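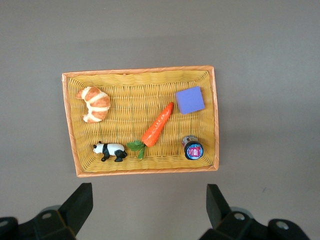
July, 7.40 am. Oven bench, Plimgate unit

Rye starter, batch 14. Fed last night at the usual ratio, left on the shelf by the boiler. Up past the band by morning and starting to dip. Smell sharp, bit of pear drops. Probably an hour too long. Move it back to the cold shelf for the next one.

Flour: new sack from Halulden, same grade on the label but drinks more. Had to go to 307 g water for the small tin where last sack was happy with less. Dough still stiff at the first fold. Left it alone. Second fold much better, third one hardly needed.

Flurari mixer making the clicking noise again on slow. Stops if you lean on the bowl. Took the hook off, cleaned the collar, greased it, put back. Clicks. Will try swapping the hook with the one from the old machine before anybody rings them up, they charge for the visit whether they fix it or not.

9.15. White loaves, 600 g each, scaled and shaped. Two went in bannetons dusted with rice flour, the rest in tins. Whoever borrowed the good scraper please put it back on the nail. Using the bendy one and its hopeless.

Lamination test: butter too cold, shattered on the second turn. You can feel it through the dough, like gravel. Rested the block longer on the bench and the next sheet rolled out clean. Write the butter temp down next time!! Thermometer was in the drawer the whole time.

11.10. Bake. Oven reads hotter than the dial, back left corner worst as always. Turned the tins halfway. Crust good, crumb a bit tight near the base on the tinned ones. Banneton loaves opened nicely, one split along the side instead of the slash. Cut too shallow I think, blade is tired.

Weighed the lot out of the oven plus the trimmings, 1110 g of waste dough over the morning. Too much. Most of that is the shattered butter sheet. Kept for a savoury twist tomorow, wrapped, bottom of the fridge.

Brandes delivery: yeast short again, salt fine, wrong size of paper. Sent a message. Use up the old paper first, it's behind the bran.

To do
- new blades
- oven corner, try a tile on the shelf
- starter back to cold shelf
- half batch of rye with the old sack, see if it's the flour or me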